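Home > Automation > General > Chores: are we there yet?

hiebert_line2
We ran the Vadthorpe tidy-up benchmark in sim again. Two arms, one living room, sofa on the left and a counter of small items on the right. Task is to clear the counter and fold whatever is on the sofa. Success over 100 episodes was 42. My view is that household work is still years off.
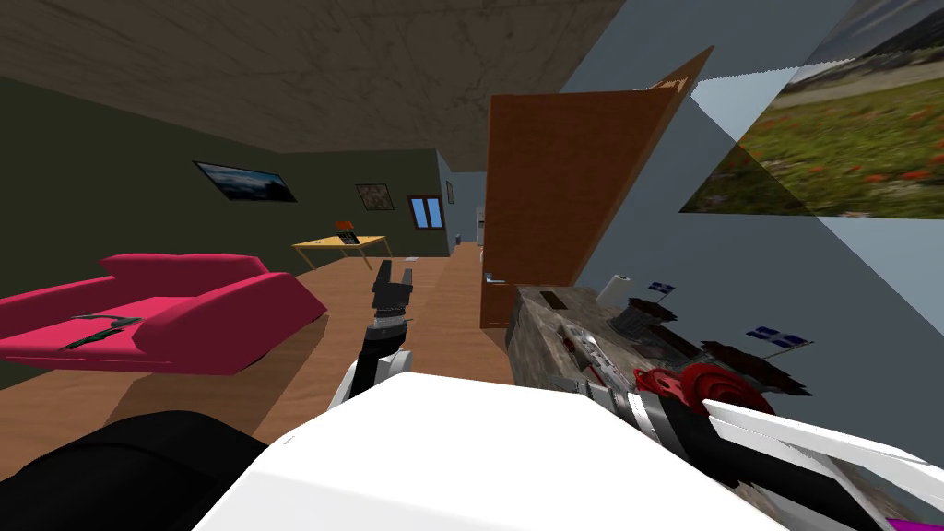
Counter and sofa, simulated living room.

dbaidoo
42 on which subtask? Counter picks and cloth folding should never share a score. A dark green cloth twisted into a strip is a different class of problem from a remote-sized block.

hiebert_line2
Combined. Picks alone do better. Folding worked in 6 episodes.

s.sakai
Then your headline number is a folding number. I disagree with "years off" for rigid objects. Parallel fingers handle most of what a shop floor asks for, and our Skorkari cell has been sorting fittings since August.
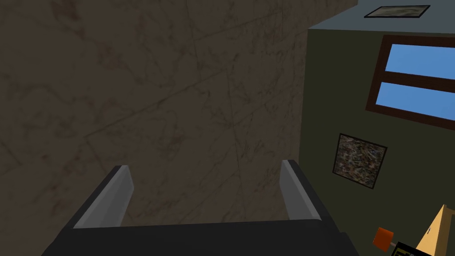
What they don't handle is anything flat against the surface. Fingertip geometry matters more than the planner there, and I'd look at it before retraining.

Mohandas A
A fittings cell has fixtures and known parts. A kitchen counter has whatever was left on it. I don't accept the comparison.

s.sakai
Ours are tipped out of a bin. No fixtures.

dbaidoo
Try the rose on its own. Layered petals, no good flat face, and the force limit is a guess.

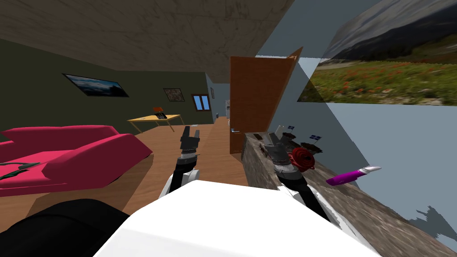 I'd set closing force per object class and log slip separately from drops. We did that on Urska and found 11 failures filed under the wrong heading.

hiebert_line2
Fair. I'll split the scores and rerun with the force limits. Still not letting it near my dishes.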